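Wondgate Extends Work Shirt Rental Service to Lukville

LUKVILLE, 07/08/2018 — Wondgate, a supplier of rented and laundered workwear, has opened its shirt rental service to employers in Lukville. The service has operated in Arnthorpe since May and now covers 2257 garments in circulation.

Under the service, each wearer is issued a set of shirts in the correct size. Soiled shirts are collected at the customer's site, washed, inspected, repaired where needed and returned on the next scheduled delivery. Customers pay a fixed weekly charge per wearer. Repairs and size changes are included in the charge. Replacement of lost garments is billed separately.

Lukville routes will be served from the existing Arnthorpe plant. Deliveries will run on a two-week cycle at first. Sites with more than 200 wearers may request weekly delivery when the contract is signed.

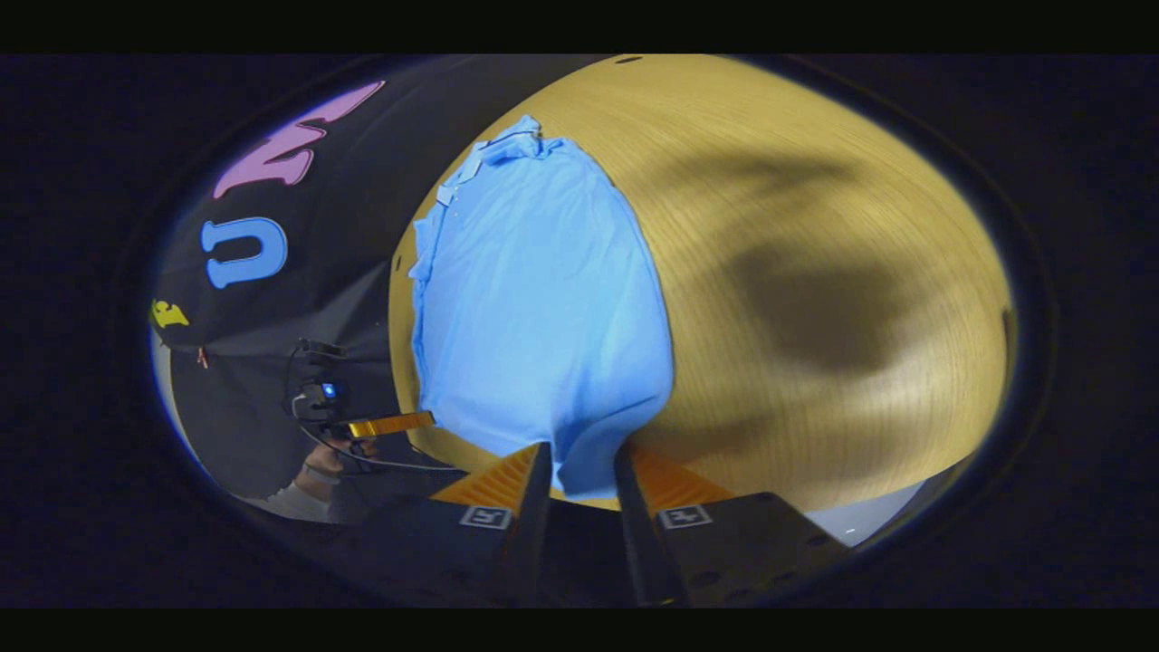
Light blue shirt on a wooden table.

All garments pass through the same inspection before they are released. Collars, plackets, cuffs and hems are checked for wear, open seams and missing buttons. Stains that remain after a second wash are recorded, and the shirt is withdrawn from the wearer's set. Withdrawn shirts are replaced with a garment of the same size and color.

Tracking is handled by software supplied by Ebrahimi. A heat-sealed label inside each garment carries a code that is read when the shirt enters the plant and again when it leaves. Site managers can view the record for each wearer, including wash count, repair history and expected date of return. Reports can be downloaded as spreadsheets.

Short-sleeved and long-sleeved shirts are available in the first phase. Trousers and jackets are not part of the current offer. Company badges can be sewn on at the start of a contract, and artwork should be supplied before sizing takes place.

The minimum contract term is three years. Existing Arnthorpe customers with a second site in Lukville may add it to their present agreement without a new setup fee.

Requests for sizing visits and price lists should be sent to the Wondgate sales office in Arnthorpe.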